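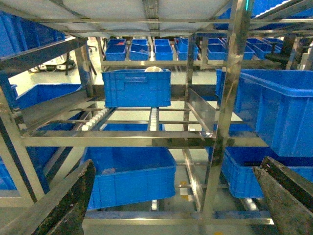 Roller Rack Inspection – Checklist and Comments

Site: Weren parts store, row 8
Equipment: multi-tier rack, stainless square tube, roller lanes, blue plastic crates
Inspected by: Nicanor Arancibia
Reviewed by: Cauã Lins
Date: June 13, 2023
Result codes: P = pass, M = monitor, F = fix before next load

1. Frame and posts

1.1 Posts plumb, no dents or bends. P
1.2 Welds at post and beam joints free of cracks. P
Comment: Checked with a flashlight and a fingertip. Discoloration at the second joint from the floor is surface only and wipes off.
1.3 Feet in full contact with floor. M
Comment: Rear left foot turns by hand. Lock nut tightened during inspection. Check again at next round.
1.4 Rack anchored to wall bracket. P

2. Shelf levels and beams

2.1 Front beams straight. P
2.2 Underside of shelf panels secure, no sagging. P
2.3 Edges free of burrs. F
Comment: Sharp spot on the lower beam, 12 mm long, on the picking side. File smooth. Tape is not an acceptable repair – it was used on this beam in April and came off.
2.4 Load label present and readable at each level. F
Comment: Top level label missing. Replacement ordered from Dretia.

3. Roller lanes

3.1 All rollers turn freely. M
Comment: Two rollers in the lower lane drag. No flat spots found. Clean the axles and retest with an empty crate.
3.2 Rollers seated in rails at both ends. P
3.3 Lane slope even from left rail to right rail. P
Comment: Front edge of the upper lane measured at 1150 mm above floor. Rear edge within the tolerance on the setup sheet.
3.4 End stops fitted and tight. P
3.5 Crate travels the full lane without help and stops without riding up. P
Comment: Tested empty and at normal load. The loaded crate runs faster than I would like but the stop holds. No change to the slope requested.

4. Crates

4.1 Rims and corners free of cracks. P
4.2 Side ribs intact. P
4.3 Handle slots clear, no split edges. M
Comment: Crate 1393 has a stress mark at one end of the slot. Usable. Withdraw it if the mark opens.
4.4 Contents below rim height. P
Comment: Parts may show above the rim from some angles when they lean on the crate wall. Measure from the rim, straight across, before marking a fail.
4.5 Crates placed squarely in lane. M
Comment: Angled crates wear the rails and can jam at the stop. Straighten when found. Raised with the Evangelista shift lead.

5. Access and surroundings

5.1 Picking side clear of pallets and carts. P
5.2 Loading side clear. P
5.3 Lighting adequate to read labels. P
5.4 Floor dry and free of dropped parts. P

Open actions

2.3 File beam edge – Arancibia
2.4 Fit load label – Lins, on delivery
3.1 Clean axles, retest – Arancibia

Reviewer note (Lins): Agree with all codes. For 3.1, use the dry cleaner from Zultus and no oil. Oil holds dust in the axles. Item 2.3 must be closed before the lower level is loaded again.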